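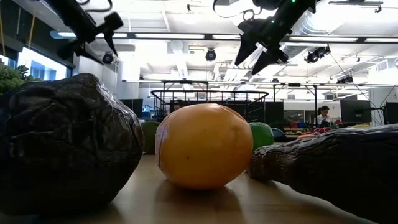 Community | Food & Drink

A produce-sorting and display workshop run by the Brorska food hall drew 50 people over its two sessions, organizers said, and a second round is planned for May.

The workshops, held on 23rd October in the Jalach building, covered how to choose, store and set out mixed fruit and vegetables for a shared table. Tickets cost $8 and sold out in under a week.

Kalliopi Giannakopoulos, who led both sessions, said most of the questions were about storage.

"People want to know what can sit next to what," she said. "Citrus is easy. Avocados and anything soft need more attention, and grapes should go in last."

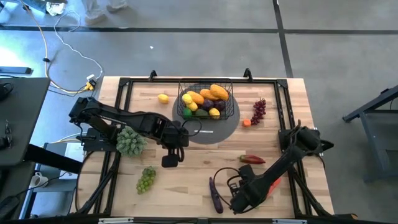 The food hall will use mixed baskets again when its winter counter opens on the ground floor. Giannakopoulos favors open containers for display, as they let air move around the fruit and make it simple to spot a piece that is past its best. A black wire-mesh basket on a dark gray platter held yellow lemons, a lime and an avocado, with red grapes laid beside it on the platter and an artichoke left out on the pale wooden tabletop.

Ticket sales and donations came to $1,740, of which $1,294 will go toward shelving for the Siregar Street pantry. The rest covers room rental and groceries.

Registration for the May sessions opens at the Mesar front desk after the new year. Each session will be limited to 25 places, and children under eight must come with an adult.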